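Prekance Single-Weave Practice Gi

Sizes 000 to 6 / White or blue / Jacket, pants and white belt included

I've been selling judo and grappling gear out of my little shop in Cavlow for 13 years now, and the question I get most is still "which gi should I start with?" My answer these days is the Prekance. I train in one myself, I've washed it more times than I care to admit, and I'd happily buy it again at full price (my own shop, and I still pay for my gear!).

It's a single weave at 415 grams per square meter, so you get enough cloth for a real grip without feeling like you're wearing a wet rug by the end of randori. The lapel is stiff for the first few weeks and then it relaxes. The sleeves are cut a touch longer than the Sadowski gi I used to carry, and I like that, given what a hot dryer does to cotton.

What you get

Jacket with double-stitched shoulders and a reinforced skirt
Pants with a flat drawcord and two belt loops
Knee patches that run down past the shin
A plain white belt, sized to match the jacket

If you already have a belt with some color on it, leave a note at checkout and I'll leave the white one out and knock a little off the price.
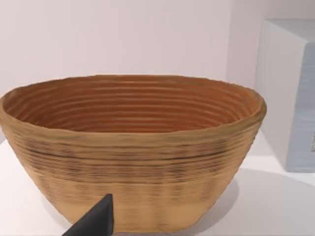 Oval bowl with ridged sides, reddish-orange inside

Sizing

Go by height first and then think about your shoulders. I'm five foot eight and fairly square, and I wear a 3. A friend who's the same height but built like a broom handle wears a 3 too and just ties it tighter. If you're right on the line between two sizes, go up. The pants have plenty of room in the seat, and you can always hem the legs.

Kids are another story, of course. Parents ask me whether to buy big so it lasts -- one size up is fine, two sizes up and they'll be tripping over the hems on every foot sweep. The 000 fits most five-year-olds with the cuffs rolled once. Most of the kids I've fitted at age 13 or 14 have ended up in adult sizes, so check the height chart before you order from the youth list.

Shrinkage and washing

The cotton is pre-shrunk, but there's still some give in it. Wash it cold and hang it up and you'll lose very little. Mine took an inch off the sleeves after one careless trip through the dryer, and I haven't done that again. If you do wash warm, keep it under 30 degrees Celsius (that's 86 on our side of the ocean -- the care tag only shows the Celsius number). No bleach, please. It eats at the cotton, and the lapel is always the first thing to go.

Wash the blue one by itself the first three times. I mean it. I have a pink-and-blue towel set at home that used to be white.

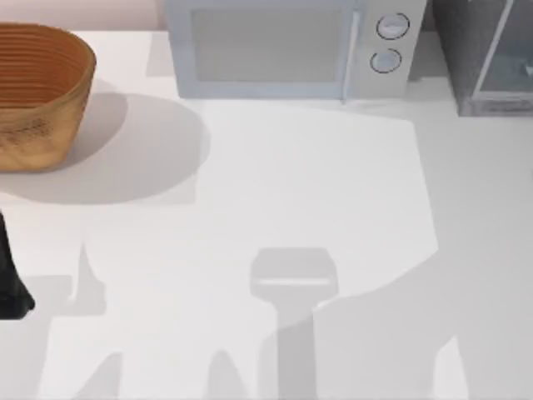 White countertop with an oval basket at the far corner

Can I compete in it?

For club tournaments and in-house shiai, sure, I've seen plenty of them on the mat. For anything bigger, read the event's rules before you pack. Some of them want an approved label on the jacket, and the Prekance doesn't have one. If that's where you're headed, look at the Storkex double weave instead. It's heavier and it costs more, and it's a bear to break in, but it's the one I'd point you to.

Shipping and exchanges

Orders that come in before 2 pm go out the same afternoon. You have 30 days to swap sizes as long as the gi hasn't been washed or worn to class. Trying it on in the living room and doing a few breakfalls on the carpet is fine by me. I cover the postage on the first exchange and you cover any after that.

Blue in size 4 is out of stock until June. Drop your email in the box next to the size menu and I'll write to you when they come in. Club orders of ten or more get a discount, and I can do back patches on those too, just send me your artwork first so I can tell you if it'll stitch cleanly.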